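Encimera de mármol o imitación, ¿qué ponemos?

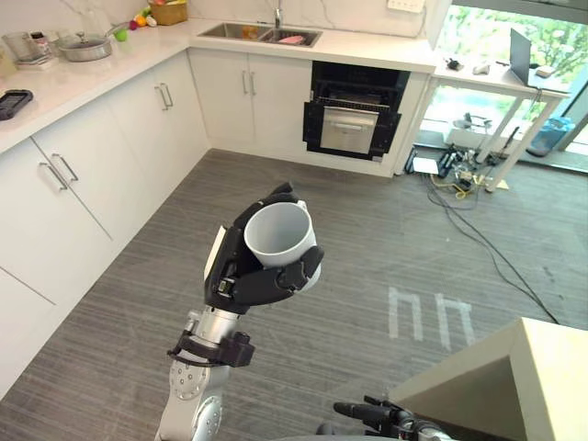 gometitz70
Estamos con la reforma y dudo. El mármol nos sale 700 euros más que el porcelánico de Coppens. Cocinamos a diario, con mucho limón y vino.

Wulline
Porcelánico. Tuve mármol seis años y el limón deja cerco aunque limpies enseguida.

Hendrik Groen
No estoy de acuerdo. Con sellador dos veces al año aguanta bien - el mío lleva desde noviembre sin una marca.

Wulline
Desde noviembre es poco tiempo, ya me contarás.

drusilau
Mira los cantos antes de firmar. En el porcelánico la veta no siempre sigue por el lateral.

gometitz70
Gracias, preguntaré por los cantos.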